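¿Por qué muerde la pinza de papeles?

Seguro que tienes una en casa: es negra, tiene dos asas de alambre y, si te descuidas, te pellizca el dedo. La pinza no es mala. Hace su trabajo, y tu dedo se ha puesto en medio.

El cuerpo es una chapa de acero doblada, casi un triángulo. El acero de las pinzas es terco: lo abres un poco y quiere volver a su forma. A esa terquedad los mayores la llamamos elasticidad, que suena mejor en las reuniones.

Las asas son palancas. Tú aprietas lejos de la boca, donde cuesta poco, y la boca se abre con mucha más fuerza de la que tienes en los dedos. Sin asas tendrías que abrirla con las uñas – no lo intentes, ya lo intenté yo.

Cuando la pinza está puesta, las asas se pueden tumbar o dejar levantadas. Levantadas sirven para colgar cosas de un clavo. Tumbadas molestan menos.
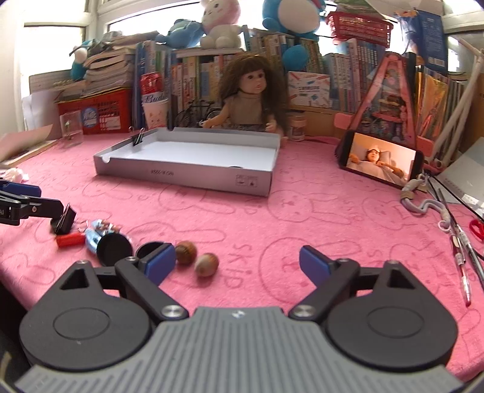 Una pinza no sabe si lo que muerde es papel. También se agarra al borde de una caja de cartón, a una bolsa de galletas o a un mantel con conejos. Lo único que pide es que el borde sea fino. Con un libro gordo se rinde enseguida.

Prueba esto: pon 2 hojas en una pinza pequeña y tira. Luego prueba con 100. ¿Cuándo cuesta más cerrarla? Apunta lo que pase y devuelve las hojas a la impresora antes de que alguien pregunte.

Texto: Bart Maes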